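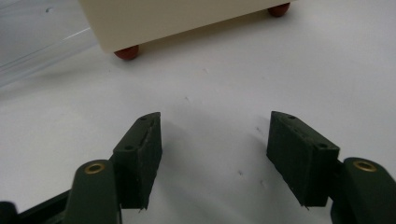 # Three months at the tables

25 Jun 2024

I moved to the gripper tables in March. Before that I spent most of my working life at Nestton on the returns bench, opening cartons, checking what was inside and deciding which shelf it went to. Last year the company signed up with Pladari to have arms do part of that work, and the bench went from two shifts to one. Some people took the offer to leave. I took the offer to retrain, and a few readers have asked what the new job is like.

The short answer is that I handle household objects all day so that the arms can learn to handle them. I hold a gripper in each hand and do the task the way I would with my fingers, only slower. Open, close, push, pull, put it back. Then I do it again. A good day is 800 takes for the room. My own share is closer to 40 an hour when the object behaves and 30 when it doesn't. 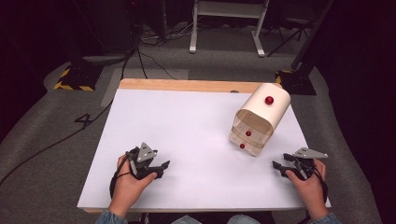 The sitting took some getting used to. On returns I was on my feet for the full shift and walked to the shelves and back, and my knees complained. Now it's my wrists and the tops of my shoulders. You learn to rest your hands on the table between takes, with the grippers pointed in at the work, and to keep the cable clear of your wrist before you start, or it drags on every turn. Mine is table 4, with the number on the carpet next to it, and I've asked for a lower chair twice. The form for chairs goes through a system called Prokier, and so far Prokier has told me my request is open.

Pay is the same as before. The breaks are better, ten minutes every hour, and they are enforced, which they never were on the bench. What I miss is the talking. You can open cartons and talk. You can't do this and talk, or I can't, and the room is quiet in a way that made me tired the first few weeks. 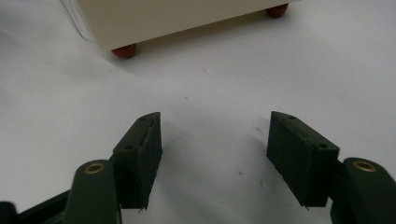

The other change is what counts as knowing your job. On returns I knew products. I could tell you which kettle lids came back cracked and which seller packed badly. At the table I know distances. I spend a lot of time thinking about the gap before contact, how wide to have the two pads open and how far back to stop from something like that cream box on its little reddish feet. My old supervisor would have laughed at that. The Kodikara trainers, who taught us the first two weeks, talk about it all day long.

The contract runs to 2,000 hours per person and then gets looked at again. I don't know what happens after that. The bench is still there on one shift, and I still have my locker on that side of the building, so I walk past it every morning on my way in.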